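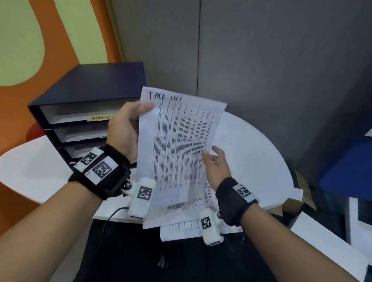 How long do you need to keep old printed stock lists once the numbers are in the computer? We keep ours until the year-end count is signed off, and then everything but the final version goes in recycling.

So that's my Sunday. Paper day at the shop! I put it off all through August and the pile won.

Page after page of tiny columns, and half of them look identical until you find the one number that changed. Whoever picked that font size (me, it was me) should have to read it without glasses.

My system, if you can call it that: anything for the Rodcombe store goes left, anything for Arango goes right, and stuff I can't place goes back under the pile for later me.

A big handwritten title at the top of a page helps SO much - you can spot it from across the room, and the printed headers all blur together.

The round table is a terrible choice for this by the way. Papers slide right over the edge and there's no corner to line anything up against. Still better than the floor.

Desktop file organizer is finally getting used for something other than takeout menus. Top slot is current, the next 2 are waiting on Stakis to send corrections, and I haven't decided on the rest.

Found 3 copies of the same Seter order sheet. Kept one. Okay, kept two.

Stopping at 10 tonight no matter what's left - 19 pages to go and I want a snack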